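The desk she didn't want

The office manager at Pomitz had been asking for new desks for three years before she got them. When the money finally came through in February, it covered 24 workstations and nothing else. No chairs, no lamps, no storage.

"I took it," she says. "The old ones had drawers that wouldn't shut. People were using them as footrests."

She asked that we leave her name out, as did the two people from the order desk who sat in on part of the conversation. We talked over coffee at one of the shared tables, and she kept getting up to show me things.

The new desks are white and have dividers between them. She had wanted gray. The supplier, Skimari, had gray on a nine-week wait and white in stock, so white it was. She worried about coffee rings and ink. So far the coffee wipes off. Ink depends on the pen.

"Ballpoint is fine, you use a damp cloth," she says. "Marker is the one I was afraid of. And these people love a marker."

One of the order clerks agrees that they do. Pomitz ships small parts to repair shops, and a lot of the sorting still happens in plastic food boxes with a word written on the lid. The company owns 141 of them. They were bought for a stockroom in the Wattimena building that was given up later, and they followed everyone here.

"They look terrible now," the clerk says. "All scratched. But they're see-through and they stack, so I don't see why we'd buy something else."

The rule the office manager made is that a box can live on a desk if it's in use that day. At night it goes back on the shelf. She says it is followed by most people most of the time.

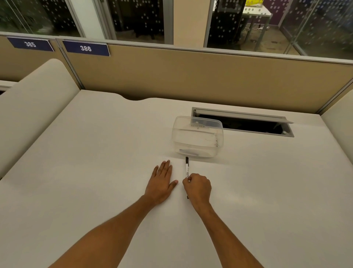
Work & Space

Cables were the other argument. Each desk has a slot near the back with a metal cover that flips up. She likes it. The clerks were slower to come around, and one of them still runs his phone charger over the front edge.

"The slot is where I'd put the phone," he says. "If I put it back there I forget it."

The dividers she has no complaints about. They curve down toward the front, so you can lean forward and talk to the person next to you, or sit back and be left alone. She would order those again tomorrow.

Her next request is for chairs. She has a quote from Olley on her screen and hasn't sent it upstairs yet.

Recent stories
Fitting out a mail room in 76 square feet
Three offices that kept their old filing cabinets
What to ask before you order shelving
Moving 2,067 binders down one flight of stairs
Readers' desks: your letters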